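## Can a machine tidy the living room yet?

Many readers asked us this after the open evening in June, so Ga-eun Maeng and I promised a short answer. It is: sometimes, and slowly.

At Westness we test household chores first in simulation. A chore which looks small to a person is a long chain for a machine. It must find the thing, drive to it without touching the furniture, pick it up and bring it to the right place. In our last round the planner, which we call Rirkari, got 90 attempts at such fetching chores. It finished 43 of them.

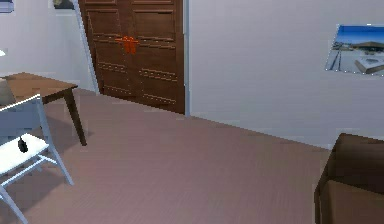 *Page last changed: June, by W. Bajwa*

The simulated room has a wide open floor between the white chair and the brown seat, and crossing it is the easy part. The small black object on the chair is harder. Its shape is not very clear even for me, and a planner which is not sure what it sees will also not be sure how to hold it.

Doors are our other worry. The bright orange handles on the double doors are easy to find by color – in a real home they would probably be brown on brown. Ghazala Sandhu wants to repeat the door chore with 4 duller handle colors before we trust any result.

Clive Clegg asked if the shop floor at Vostatport will be sooner. I think yes, because shelves stay where they are and chairs do not. We will write about it in the next issue, when Mudassar Bukhari has finished his six weeks there.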